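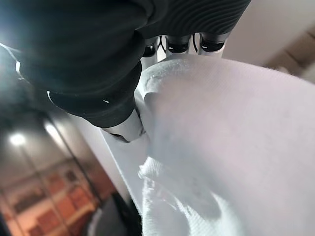 Attachment 1: white towel

Ticket subject: Product import stops early, no error message
Opened: 24 March 2020
Opened by: Maritza Alvarado
Product: Cuvero (desktop version, Windows)
Status: Open again, see last update

Hi there! I'm moving the whole Trorkine catalog (bath linens, kitchen stuff, a few clothes) out of our old spreadsheet and into Cuvero, and I can't get all of it to come across. The file has 1,782 rows, not counting the header. I hit Import, the bar goes all the way to the end, I get the nice green check mark, and then the product list says 1,195. No error, no warning, nothing in the Skipped tab. I've done it twice and got the same number both times, so at least it's consistent.

What I've tried so far:

Restarted Cuvero. Restarted the computer. Same number.

Saved the spreadsheet again as CSV, then as the other CSV (the one that says UTF-8 in the name). Same number with both.

Checked whether I was hitting a plan limit. The starter plan stops at 1,000 products, and for a minute I thought that was it, but I upgraded back when we added the Ospina line, and anyway 1,195 is already past that. The billing page has the right plan on it.

Turned off photo import, in case a picture was choking it. It ran a whole lot faster and gave me the same number again.

The missing ones aren't all at the end, which is what's making me nuts. If it just quit partway down I'd split the file and be done. Instead there are holes all over. The bath section is like Swiss cheese and the kitchen section is fine!

Update, same day, after lunch

Marleny Cáceres from support wrote back really fast (thank you!) and asked me to open the CSV in Notepad and not in the spreadsheet program, and look at the last product before one of the holes. So I did. The size column on that row says 27" x 54. There's an inch mark after the first number and then somebody forgot the second one. The next row that has a lone inch mark is quite a ways down, and every product between the two is missing.

Marleny says the importer reads that inch mark as an opening quote and keeps swallowing lines until it finds another one to close it, so a big chunk of my catalog has been crammed into one very, very long size field. I went and looked at that product in Cuvero and yep, the size box scrolls forever. It's got prices in it. It's got the Ospina bath mats in it.

The kitchen section was fine because I typed that one up myself and I write "in." for inches. I am going to be a little smug about that.

Fix I used, in case somebody else lands here from a search:

1. Made a copy of the spreadsheet first. I have learned this one the hard way.
2. Selected only the size column, then Find and Replace, with " in the top box and in. in the bottom box.
3. Saved as CSV UTF-8.
4. In Cuvero, deleted the bad import from History — deleting the products from the list one at a time doesn't clear it, you have to go through History.
5. Imported again.

Product list now says 1,782. I yelled loud enough to scare the dog. 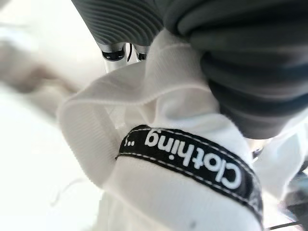

Attachment 2: white garment, bunched up

Update, that evening

So the count is right but now I've got a second thing. Should I open a new ticket? I'm putting it here and you can move it if you want.

The item codes lost their zeros. Anything that used to start with a zero now starts with whatever came after it, and our Vander label printer looks things up by the full code, so it prints a blank label for those. The printer itself is okay (I ran the self test and it came out nice and dark). It's only the items with a zero up front.

I'm pretty sure it happened when I reopened the CSV in the spreadsheet to double check my work before importing. It decided the codes were numbers and helpfully cleaned them up, and then I hit save like a dope.

Marleny sent these steps and I've done the first part:

Start from the original spreadsheet, the copy from before. Format the code column as Text. Save as CSV and do not open it again in the spreadsheet, only in Notepad. Then import with "Update existing products" checked and match on product name, because the codes won't match anymore.

The name matching mostly worked. Eight products came up as duplicates, and they're all ones where two colors share a name and only the code tells them apart. I haven't clicked anything on those. Cuvero is asking me Merge or Keep Both and I don't want to guess. If I hit Keep Both, does the old one hold on to its stock count, or does it go back to zero? The help page just says "inventory may be affected," and I'd like to know how affected before I press it.

Also, a small one for whoever writes the importer: could the green check mark say how many rows it read and how many products it made? If it had said so up front I'd have caught this on the first try. Even just the two numbers next to each other would do it.

I've left the duplicates window open and I'm not touching it till I hear back. Labels for the kitchen section are printing fine in the meantime, so I'm working on those.

Maritza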